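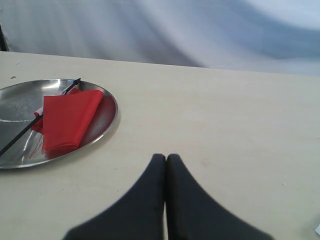

关于Stilero

Stilero出租不锈钢圆盘。也出租碗、汤勺、长柄夹和几种不太有人要的小碟子，不过大家打电话来，开口问的都是圆盘，我们也就不挣扎了。

公司由Rahel Riedl创办，地点在老菜市场后面那条单行道上，一楼洗盘子，二楼放盘子。客户里有做流水席的、办学校午餐的、拍广告的、开社区读书会又坚持要供应热食的，还有一对每年结婚纪念日都要请全楼邻居吃饭的夫妻。他们租走盘子，用完还回来，我们洗干净，再租给下一家。整门生意一句话就讲完了，银行的人当年听完，隔了很久才问：就这样？

就这样。

下面的文字本来只打算写三段。写的人每天看盘子，一写起来话就多了，请多包涵，赶时间的可以直接跳到“怎么租”那一节。

为什么是圆盘

Rahel以前在一家宴会公司管后勤，管的是瓷盘。瓷盘很好看，瓷盘也会碎。那家公司每办完一场婚宴，后厨就有一只专门装碎片的桶，客人在前面祝新人百年好合，她在后面往桶里倒盘子。她说自己对瓷器没有意见，只是不想再半夜蹲在地上找最后一块碎片。

后来她去一家叫Wannasri的小馆子吃饭。馆子的饭菜统统装在不锈钢圆盘里，盘边磨得发亮，盘底全是勺子划出来的细纹，老板往桌上一放，哐当一声，隔壁桌的人都抬头。她吃完问老板这些盘子用了多久。老板想了想，说盘子是跟店面一起顶下来的，前一个老板也说不清。

她回家就开始查不锈钢盘子的批发价。她母亲至今认为这件事应该怪那盘炒饭。

Wannasri现在是我们的客户，逢年过节人多的时候来租一批补缺。他们自己那批老盘子混在我们的中间也认得出来，声音不一样，更闷一点。归还的时候偶尔会混进来一只，我们都老老实实送回去，有一次顺便在那边吃了午饭，结果又把自己的一只落在了店里。

关于反光

不锈钢圆盘有一个毛病，拍过它的人都知道：它什么都照，又什么都照不清楚。窗户在里面是一块白，人在里面是一团灰，灯在盘边上拉成一条细细的弧。做广告的客户租盘子之前常问，有没有不反光的。我们说有，用得久一点就好了，就是时间不太好控制。

旧盘子的表面会慢慢变得不那么像镜子。新盘子亮得有点紧张，好像第一天上班；洗过很多轮以后，亮处还亮，别的地方就松下来了，灰一块，银一块，看着像阴天的水面。我们自己偏爱旧的。可是客人大多偏爱新的，尤其是办婚礼的，他们希望盘子和新人一样没有经历过什么。

所以库里按新旧分开放。订单上写“亮面”的，给新的；写“随和”的，给旧的。“随和”这个说法是订单系统最早那一版里随手填的，想着以后再改，后来有客户指名要“随和款”，就没法改了。

至于划痕，我们的规矩是：看得见、摸不出，属于正常；摸得出来，退到后面去磨；磨不掉的，留给员工吃午饭。员工午饭用的盘子因此非常有个性。洗的时候也有看走眼的，灯下以为是划痕，擦一下，是一根线头；以为是线头，擦了半天，是划痕。新来的人在这件事上都要浪费一点时间，我们不拦着，拦了也没用。

关于桌子

很多人以为我们这里最要紧的设备是洗碗机。洗碗机确实贵，也确实吵，但真要搬家，大家第一个会问的是那张桌子怎么办。

验盘要有一张浅色的桌子。深色桌面看不出盘底有没有沾东西，纯白的又太刺眼，看一下午，晚上闭上眼睛还是圆的。我们试过灰的、木色的、铺过一块绿绒布的（那是从台球室收来的，绒毛粘得到处都是，用了一个上午就撤了），最后定下来的是米白色，哑光，偏暖一点点。盘子往上一放，边上的影子软软的，哪里不平，影子先告诉你。

米白色的坏处是藏不住东西。桌面上随便落几个小黑点，走近了才知道是灰、是茶叶末还是桌子自己长出来的。擦桌子的规定写在墙上，措辞相当严厉，执行情况则要看当天下午忙不忙。

把盘子单独放在桌上看，这一步常有人觉得多余。机器洗过，烘过，摞起来送走不就好了？可是摞起来的盘子只看得见边，中间是什么样，要等客人打电话来说。我们接过那样的电话，对方语气很客气，客气得让人想立刻辞职。从那以后，每只盘子都要在桌上平放一次，看盘面，看盘边，拿手压一压两侧，会晃的挑出去。

会晃的盘子占地方，也占脾气。它放在那里一声不吭，客人一拿叉子，它就转起来了。原因多半是摔过，底鼓了一点，肉眼根本看不出来。我们有一把橡皮锤，负责敲平，敲的时候最好一个人在屋里，因为旁边只要有人，就会有人提意见。

关于布

盘子之外，我们和布的关系也很深，虽然我们并不出租布。

第一年用纸巾擦，擦得满盘纸屑。第二年换毛巾，毛巾掉毛。后来换成一种织得很密的浅色棉布，洗多少次都不掉东西，就是爱皱。谁也没有办法让它不皱。熨过的布在盘子上擦三下，又回到原来的样子，所以熨斗早就送人了。

布要挂起来晾，挂的地方总是不够。二楼的人嫌布挡光，一楼的人嫌布滴水，双方在Rahel的办公室里各讲了一遍，讲得都很有道理，散会以后布还是挂在原处。客户来参观，有时会夸那些布的褶子好看，问是不是特意布置的。我们一般点头。

布的颜色也讨论过。深色耐脏，可是擦完盘子以后，布上有没有东西就成了一个谜。浅色的布会当场揭发你，擦到油就是一块黄，擦到锈就是一道红，没有商量余地。负责采购的同事说，整个公司就属布最诚实，说完看了一眼旁边填工时表的人。

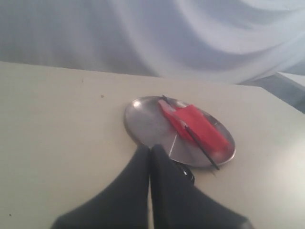
我们有什么

目前在册的圆盘一共684只。这个数字每逢盘点都要重新确认，过程并不愉快。盘子会跟着剩菜去别人家，会被孩子拿去当方向盘，会垫在花盆下面，过了一个夏天才被人认出来。多数最后都会回来，有的还带着土。

圆盘分成几类，名字是我们自己叫的，供应商听不懂：

平底大圆盘。租得最多，装什么都行，叠起来也老实。盘边卷得比较厚，端的时候手指有地方放。

浅圆盘。装水果、点心、切好的饼。不要装汤。我们在订单页上写了不要装汤，又在箱子上贴了不要装汤，每隔一阵还是会有人来问，装一点点汤行不行。

深圆盘。装汤的。

小圆碟。放蘸料，放骨头，放找零。租的人很少，丢的却最多，我们怀疑它们单纯是方便放进口袋。

Eltero系列。这是唯一一款我们找工厂照自己的图纸做的盘子，盘边稍高，往里收一点，端着走路的时候，花生米不会滚出来。为了这一点点弧度，打样打了好几轮，Rahel端着一盘花生米在走廊里来回走，楼下洗盘子的人听见头顶上的脚步声，忽快忽慢，以为公司出了什么大事。Eltero后来卖得不错，租得也不错，唯一的问题是叠起来比别的盘子高，司机不喜欢它。

碗、汤勺、长柄夹也都有，品相端正，用起来没有什么故事，这里就不展开了。

我们没有什么

没有瓷器。理由前面讲过，那只桶的事情Rahel不愿意再提。

没有一次性餐具。问的人不少，问完通常会说“你们应该做这个，很赚钱”。谢谢，我们也知道。

没有金色的盘子。曾经进过一小批，洗了几轮以后，颜色变得很难向客户解释，现在放在二楼最里面的架子上，冬天下午太阳照过去的时候还挺好看。

没有刻字服务。有位客户希望在盘底刻上公司口号，我们婉转地提醒说，饭吃完了才看得见。对方觉得这样更好。我们还是没有做，主要是不会。

在这里上班的人

公司不大。除了Rahel，楼下有洗的、烘的、验的，楼上有接单的、配货的、跟客户追盘子的。追盘子是门学问。口气太硬，人家下回不来了；口气太软，人家这回也不还。负责这件事的同事练出了一种介于问候和讨债之间的声调，她家里人说她现在喊孩子吃饭也是这个声音。

新人来的头两天不碰机器，只站在桌边看盘子。听起来像是惩罚，其实是因为洗碗机那边水汽大、动静大，一上来就过去的人，往往当天就想回家。桌边安静一些。拿起一只，放平，看一眼，翻过来，再看一眼，放到该放的那一摞。做到后来，手会比眼睛先知道哪只不对，手指沿着盘边走半圈就停住了。也有人怎么都练不出来，那就去二楼接电话，电话也总得有人接。

盘子拿得多了，人会染上一些习惯。去别人家吃饭，先看盘底。去饭馆，听见后厨摔东西，能听出来摔的是什么。有位同事去相亲，对方问他做什么工作，他顺手把人家面前的盘子转了个方向，让灯光照过来。两个人后来结婚了，宴席用的是我们的盘子，员工折扣。

每到星期四，下午四点以后不接待来访。那个时段周末的货全部要配齐，一楼的桌子、二楼的架子、门口的推车同时在用，谁在走道里多站一会儿，谁就会被塞一只箱子抱着。以前有个来推销保险的人，就这样帮我们搬到了天黑，临走喝了一碗汤，保险一份也没有推出去。

送和收

送货由Skurier承担。最早我们自己送，开一辆面包车，盘子在后面一路响，等红灯的时候，旁边车里的人会把窗户摇下来看。车开到第二个冬天，连它自己也开始响了，于是换成和Skurier合作，他们有带隔板的箱子，司机也比我们会倒车。

盘子怎么装箱，双方磨合过很久。我们主张竖着放，一只一格，像放唱片；他们主张平着摞，中间垫东西，省地方。最后的办法是近的竖着，远的平着，Eltero单独走。这个方案两边都不太满意，因此执行得很稳定。

平着摞的话，每两只之间垫一张薄布。用过报纸，油墨印在盘子上，客人对着盘底读了半条旧新闻；用过泡沫纸，静电大得吓人，打开箱子像在剥一颗很大的糖。薄布最省心，就是总有客人以为那是送的餐巾，用完一并洗好、叠好、还附上一句谢谢。我们很感动，把它们又夹回盘子中间去了。

收回来的盘子不用洗，这句话我们说得很大声，合同上也用了粗体字：不用洗。把剩菜倒掉就可以。自己洗过再还的客人心意我们领了，可是钢丝球对盘面做的事情，我们要磨上很久。真的过意不去，可以写张条子夸一夸司机，他们爱看。

怎么租

打电话，或者写信，说清楚哪一天用、大概多少人、吃什么。“吃什么”这一项常有人略过，觉得和我们没有关系。有关系。吃红烧的和吃凉拌的，配出来的盘子差得远；要是整条的鱼，圆盘再大也得委屈它弯着。

人数请按实际来，不要客气。有的客人明明来将近200人，怕我们嫌多，先报一半，到了当天上午再打电话，声音很小。我们不嫌多，我们嫌当天上午。

没有最低起租量。租一只也行。真有人租过一只，说要在家里请一个人吃饭，想显得郑重一点。我们给她配了一只亮面的，擦了又擦，装进箱子里看着特别孤单，就又放了一只进去，没有算钱。她还回来的时候，两只都用过。

押金按套收，盘子回来以后退还。盘边磕了小坑，不扣；底鼓了，不扣，反正有橡皮锤；丢了要赔，价钱写在合同后面，没有写得很小。拿去垫花盆的，视花的情况而定。

春天到初夏最忙，五月的盘子请尽量早订。到了那个时候还来问“随便给点什么都行”的客人，拿到的有可能真的是随便什么，包括员工午饭那一批。

有人问过的几件事

能不能进烤箱？能。拿出来的时候请记得它是金属，我们每年都要在电话里听人倒吸一口气。

能不能进微波炉？不能。也请不要试一下看看。

能不能直接切东西？可以切，切完它就归到“随和”里去了。

能不能用来拍照当背景？常有人这么用。反光的事前面讲过了，摄影的客人一般会自己带块白布来挡，挡完发现盘子里照出了白布。

能不能买？Eltero可以买，别的只租。有的客户租着租着，跟某几只有了感情，每次都问是不是上回那些。我们分辨不出来，但是会说是。

能不能参观？可以，先约时间，避开前面讲的那个下午。来了以后能看见的东西不多：桌子、架子、布、盘子。带孩子来也行，孩子都喜欢敲，我们在门边留了几只专门给敲的，底早就不平了，声音倒是一只比一只好听。

接下来

Rahel想把一楼那张桌子再接长一段，这样两个人验盘的时候胳膊肘不会打架。木工来量过，说接可以接，颜色恐怕对不上，旧的那一截已经偏黄了，新的要用上几年才追得过来。为此她收集了一叠色卡，靠在窗边，早上看一遍，傍晚看一遍，每次选中的都不是同一张。

二楼的架子也想换，不过这话已经说了很久，架子听了大概也不当真。

地址和电话在页脚。中午打来的话请让铃多响一会儿，我们在吃饭，手里端着盘子。

Stilero圆盘租赁 | 联系我们：电话或来信均可，周四下午四点后请留言 | © Stilero 版权所有 | 返回顶部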